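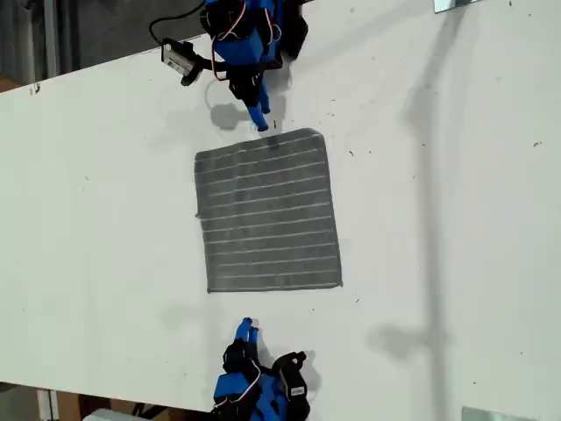

うちの地域のロボット大会に「布をたたむ」という種目を正式に入れてほしい、と書くと、たいていの方は少し困った顔をなさるだろうと思います。昨年の五月、グレトン杯の運営の集まりで同じことを申し上げたときも、やはりそういう空気になりました。反対されたわけではありません。皆さん親切で、お茶のおかわりまでいただきました。ただ「見ていて地味ですよね」と言われ、私もそのとおりだと思ったので、その日はそこで話が終わってしまったのです。

帰りのバスの中で、もう少し粘ればよかったと後悔しました。それ以来ずっと頭の中で続きをしゃべっているので、いっそ文章にしておこうと思います。長くなりますが、おつきあいください。

私はセンウッドという町の学校で、放課後のロボット工作クラブの手伝いをしています。手伝いといっても、もともとは家庭科の教員で、電気のことは今でもよくわかりません。はんだごてを持つと生徒のほうが心配してそばに来るくらいです。部員は九人。このごろは布をたためる手を作ることに、みんなでかかりきりになっています。印刷した部品にサーボを組み、赤と白の線をつないで、向かい合わせに二つ置く。やっていることを言葉にすればそれだけなのですが、そこから先がなかなか進みません。

なぜ布なのか、とよく聞かれます。

きっかけはごく単純でした。それまでクラブでは、積み木を運んだり、ボールを箱に入れたり、線の上を走ったり、つまりどこの大会にもある種目を練習していました。生徒たちは上手でした。上手になりすぎて、ある時期から練習がすっかり静かになってしまったのです。フィデル・ガエテという子がいて、口数の少ない、手先のたいへん器用な子ですが、その子がある日、机をふいたあとのふきんを二つ折りにしながら「これはできないんだよなあ」とつぶやきました。誰に言うでもなく。

積み木は、置いたところにあります。当たり前のことのようですが、布とつきあうようになって、私はこの当たり前がどれほどありがたいかをつくづく思い知りました。積み木は持っても積み木の形をしていて、離せばそこに残ります。ところが布は、端をつまんだとたんに別の形になります。持ち上げればたれる、置けばよれる、引けばもう片方の端がついてくる。同じところをつまんだつもりでも、同じ形にはなってくれません。

家庭科の教員としては、これはむしろ懐かしい話でした。初めて針を持つ子どもたちが泣きそうになるのも、まさにそこなのです。布が言うことを聞かない。まっすぐ縫いたいのに、まっすぐなのは自分の気持ちだけで、布はゆっくりと斜めに逃げていく。何年も生徒の肩越しにそれを見てきましたから、今度は機械が同じところでつまずいているのを見て、どうにも他人事とは思えませんでした。

さて、大会の話です。

グレトン杯の総合点は、最大で1385点になります。半端な数なのは、長年のあいだに加点の項目が少しずつ継ぎ足されてきたからで、私はこの数字にちょっとした愛着を持っています。増築を重ねた古い旅館のようではありませんか。ただ、その内訳をよく見ると、速さと回数で決まる部分がとても大きいのです。速く運べば点になり、たくさん入れれば点になる。会場で見ている親御さんにもわかりやすく、声援も送りやすい。それはとてもよいことで、私も毎年、声をからして帰ってきます。

けれども、その配点にいちばん上手に応えようとすると、生徒たちは当然、できるとわかっていることを速くする練習をします。できないことに手を出すのは、点の上では損になります。賢い子ほどそれに早く気がつきます。大人が作った物差しを正確に読んでいるのですから、叱るわけにもいきません。直すとしたら、物差しのほうでしょう。

二年ほど前に転任してこられたテオフィロ・ビジャヌエバ先生は、数学の方で、私のこの意見には半分だけ賛成してくださいます。あとの半分について、先生の言い分を公平に書いておきます。競技というのは比べられなければ成り立たない、というのです。積み木なら置けたか置けないかがはっきりするけれど、布の「きれいにたためた」はどうやって測るのか。審判の好みになりはしないか。負けた子に説明ができるか。

もっともだと思いました。実際、職員室でふきんを使って試してみたら、先生と私の間でさえ「きれい」が一致しなかったのです。私は角が合っていればよいと考え、先生はしわがないほうを取りました。隣の席の方は、四角ければどちらでもよいとおっしゃいました。

それでも私は、測れないから入れないという結論には、どうしてもうなずけません。裁縫にもパン作りにも合唱にもコンクールはあって、審査員は毎年悩みながら点をつけています。悩んだ跡を講評に書いて、生徒に渡します。受け取った生徒は納得したり、しなかったりします。ロボットの大会だけがその悩みを免れなければならない理由は、私には見つけられませんでした。

それに、角と角がどれだけずれたかを定規で測るだけでも、かなりのところまでは公平にできるはずなのです。定規なら、どこの学校にもあります。
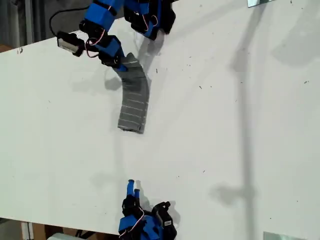

もう一つ、お金のことにも触れておかなくてはなりません。大会の種目を増やすと言うと、必ず「参加校の負担が」という声が出ます。これは本当に大切なことで、私たちのように予算の乏しいクラブこそ、真っ先に言わなければならないことです。でも布の種目に限って言えば、競技台にかかる費用はほとんどありません。白い台が一つと、布が一枚あればよい。専用のコースも、規格どおりの柵も、毎年買い替えるマットもいりません。ヴィルニヴァーノの大会用コース一式の値段を初めて聞いたとき、私は聞き間違いかと思って、もう一度言ってもらいました。

練習の風景も、ずいぶん変わりました。

前は、動かす子が一人いて、あとの子はその後ろで時計を見ていました。今は、台のまわりに頭が集まります。つまむ位置をどこにするか、どちらの手を先に動かすか、布をどの向きに置くか、小さな声で延々と相談しています。五分ほど話して、動かすのは一瞬で、それからまた相談です。見学に来た方はたいてい途中で退屈なさいますが、私はこの時間がたまらなく好きで、お茶を飲むのも忘れて聞いています。

とくにおもしろいのは、機械に強い子だけが話の中心になるわけではないことです。サンティーノ・ブストスは、正直なところ（ご本人の了解を得て書いています）プログラムがあまり得意ではありません。入部したのも友だちに誘われたからで、しばらくは部品箱の整理ばかりしていました。ところが布の話になると、この子がよくしゃべるのです。家がクリーニングのお店で、小さいころからたたむ仕事を手伝ってきたのだそうです。「そこを持ったら向こうが落ちるよ」と、動かす前に言います。そして、だいたいそのとおりになります。

ほかの子たちは初めのうち、どうしてわかるのかと不思議がっていました。本人も説明できませんでした。手が知っているのでしょう。それを言葉にしようとして、自分でふきんを持ち上げては下ろし、持ち上げては下ろし、やがてノートに矢印をたくさん描くようになりました。クラブのノートには今、記録が88回分ありますが、その矢印の大半はサンティーノの字と線です。たためた回もあれば、台の隅に丸まっただけの回もあります。私は丸まった回の書き込みのほうが好きで、とくに「布がいやがった」とだけ書いてある回は、何度も読み返しています。

技術の教育というと、どうしても新しい知識を与えるほうへ考えが向きます。もちろんそれも要ります。けれど、生徒がもう持っているもの、家の手伝いや遊びの中で身につけてきて、自分では知識だと思っていないものに、出番を作ってやることもできるはずです。積み木を速く運ぶ種目では、サンティーノの知っていることには出番がありませんでした。これは私がこの種目を推す、いちばん大きな理由かもしれません。

隣町のカンパンで同じようなクラブを見ているポーリン・バンティングさんに、この話を電話でしたところ、大笑いされてから、少し釘を刺されました。あなたは布が好きだからよいけれど、と。うちの子たちは速いのが好きなの。走らせて、曲がらせて、わあっと声が上がるのが楽しくて来ているの。それを地味なほうへ引っぱっていって、来なくなったらどうするの。

返す言葉に詰まりました。本当にそのとおりなのです。私たちのクラブでも、布に取り組みはじめたころ、つまらないと言った子がいました。フィデル・ウエンチュマンという子で（同じ名前が二人いるので、部では名字で呼び分けています）、とにかく速いものが好きで、布の相談が始まると目に見えてしぼんでしまいます。相談の輪から離れて、窓の外を見ていることもありました。私はそれに気づいていたのに、そのうち慣れるだろうと思って放っておきました。あれはよくなかったと、今では思っています。

ですから、速さの種目をやめてくださいとお願いしているのではないことは、はっきり書いておきたいのです。ウエンチュマンくんは今も走るほうの機体を一人で受け持っていて、練習の日にはまっ先に部室に来ます。走る子の横で、たたむ子がうなっている。そういう部室で私はよいと思いますし、大会もそういう会場であってほしい。声援の上がる台と、みんなが息を詰めて見守る台が、一つの体育館の中に並んでいたら、どんなによいでしょう。

具体的なお願いも書いておきます。ここまで感想ばかりでは、また「地味ですよね」で終わってしまいそうですから。

まず、布は大会側で用意して、当日まで種類を知らせないでいただきたいのです。薄手のもの、厚手のもの、毛足のあるもの、縞の織りが入ったもの。布は一枚ごとに性格が違い、練習で使い慣れた一枚だけが得意な手を作っても、あまり意味がありません。私たちも、平らに織った布でどうにか形になったと喜んだ直後に、もこもこした布に替えたら、まるで勝手が違って頭を抱えました。折り目がつかず、つまんだところがふくらんで、どこが角なのか人間の目にもわからないのです。あの日の部室のため息は忘れられません。
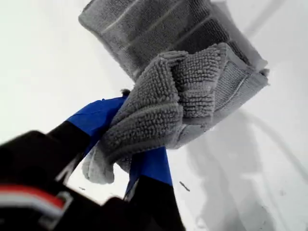
青い指先で、毛足のある灰色の布をつまむ

それから、持ち時間は長めに取って、早く終わっても加点しないこと。ここは反対が多いだろうと思います。進行の都合もありますし、観客が待ちくたびれるという心配もわかります。それなら台をいくつか並べて、同時に進めてはどうでしょう。場所は取りません。机一つ分です。

人が操縦しても、機械が自分で動いても、どちらでも参加できるようにしてください。自動でなければロボットと呼べないという考えの方もいらっしゃいますが、私は賛成できません。自分の手の動きを、指の少ない、力の加減も思うようにならない手に伝えてみると、子どもたちは自分の手がふだんどれほどのことをしているかに気がつきます。その驚きを通ってから自動化に進むほうが、遠回りに見えて、私には自然な道筋に思えます。これは家庭科教員のひいき目かもしれませんので、割り引いて読んでください。

最後に、これがいちばん通りにくいとは思うのですが、点の一部を記録ノートにつけてほしいのです。何を試して、どうだめで、次に何を変えたか。結果がそろわなくても、考えた跡が読めるノートには点をあげてほしい。ビジャヌエバ先生はここで眉を寄せます。書くのが上手な子だけが得をすると言うのです。たしかに心配です。ただ、サンティーノのノートはほとんど矢印で、文章はわずかしかありません。それでも、何が起きたかはちゃんと伝わります。絵でも矢印でもよいと規則に一行書いておけば、ずいぶん違うのではないでしょうか。先生は「その一行の文案を見せてくれたら考える」とおっしゃったので、今、書いては消しているところです。

昔、祖母が洗濯物をたたむのを横で見ているのが好きでした。話をしながら、手元も見ずに、するするとたたんでいく。あれを簡単な仕事だと、私は長いこと思っていました。家の中の、誰でもできる、名前もつかないような仕事だと。ところが、若い人たちが部品を印刷し、サーボを並べ、線をつないで、一枚の布を半分に折ろうとして頭を突き合わせているのを見ていると、祖母のしていたことの難しさが、今ごろになってようやく見えてきます。生徒にもその話をしました。ガエテくんは黙って聞いていて、次の週、自分の家の洗濯物をたたんでいる人の手を観察したと言って、鉛筆で描いたものを持ってきました。親指の使い方が、私の思っていたのとは少し違いました。

この絵をもとに指先の形を直したいと言われて、今は次の部品の順番待ちです。プリンターは一台しかなく、ウエンチュマンくんの車輪の部品が先に入っています。順番のことで少しもめて、私が間に入り、結局じゃんけんで決まりました。

次のグレトン杯の種目を決める集まりが、春までにまたあるそうです。今度はふきんを何枚か鞄に入れて行くつもりです。話がつかえたら、まず運営の皆さんに一枚ずつお配りして、片手の指二本だけでたたんでいただこうと思っています。お茶のおかわりは、そのあとでけっこうです。

（2023/01/08 記）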